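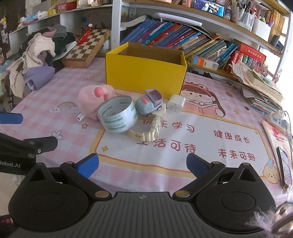
Page 17

Work and Automation, handout for unit 2
Prepared by Deok-su Seok

Sorting small goods into a box is the sort of job that looks done before it starts. A watch, a roll of tape, a toy truck, a power adapter, one yellow box. Anyone can do it, which is why the pay is what it is and why so many firms would like a machine to do it for them.

Our case is Flostila, a returns warehouse that brought in gripper stations in October. Before the change, a packer handled a returned order from start to finish. Afterward the job split. The easy items went to the stations, and the packers got whatever was left: straps, plush, anything with a cable. Management called this "freeing people for higher-value tasks." Jae-hoon Jang, a packer there, called it getting all the bad ones.

Points to bring to discussion:

The target stayed at 100 orders a shift. It had been set when the easy items were still in the mix.

Packers were asked to show the grippers how to do the work. The hours were paid at the packing rate, and the word "teaching" did not appear on the pay slip.

A new job title, station attendant, came with a vest.
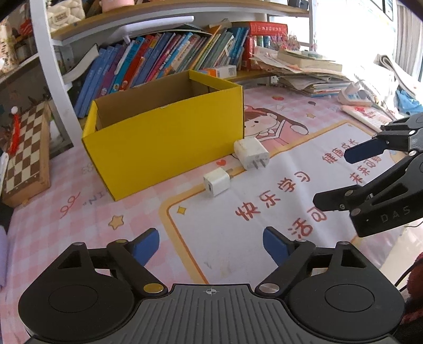

Can a job get harder when a machine takes over part of it?

It often does. The machine gets the steady, predictable part, and the worker keeps the exceptions, usually with the old target still attached.

Compare the Vrettos plant from unit 1, where the target was rewritten with the packers in the room. It took 2 meetings and a fair amount of shouting. People there still complain about the machines, mostly about the noise.

For next time, read the Flostila job description before and after the change, and mark every verb that moved. Bring the marked copy. The one with "liaise" in it is the new one.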